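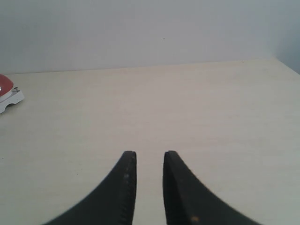

Sarker always asks whether we're a shop or a school, and the answer is a bit of both! We're the Trelville Bench Room, a small teaching workshop where grown-ups who've never owned a toolbox come and have a go. I started it with one table, 200 leaflets and a very patient neighbour downstairs (sorry again about the hammering).

The tables are pale and plain, and I like them kept clear, with only what you need for the job. You'll get a tool or two, something to put your bits in, and a cup of tea if you ask nicely.
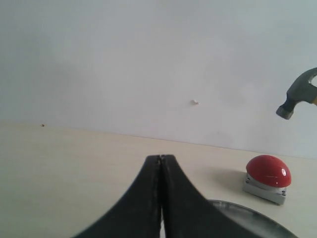

Red push button on its grey base, at the right of the table.

We do simple switches and buttons in the second session, once everyone has stopped being scared of screws. My own favourite is the very first evening, when we talk about trays. I know, I know! But a shallow round metal one will save you hours on your hands and knees,

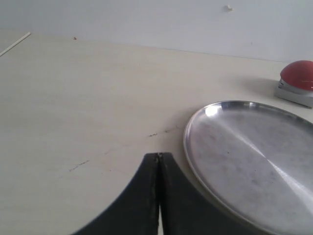 and I'm still using mine from my days at Atatex, where I packed fittings for years and lost plenty of them under the bench.

Then come the hammers. We use ordinary claw hammers, the sort you'd find in any hardware shop, and I'd much sooner you learned on one of those than on something fancy.
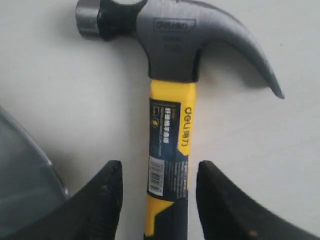 Hold it near the end of the handle, let the weight do the work, and don't worry about bent nails. We got through 1,342 nails last year and I'd say 100 of the bent ones were mine.

Beginners' evenings start again in May, upstairs from Vasiliauskas. Ring the top bell and bring an apron.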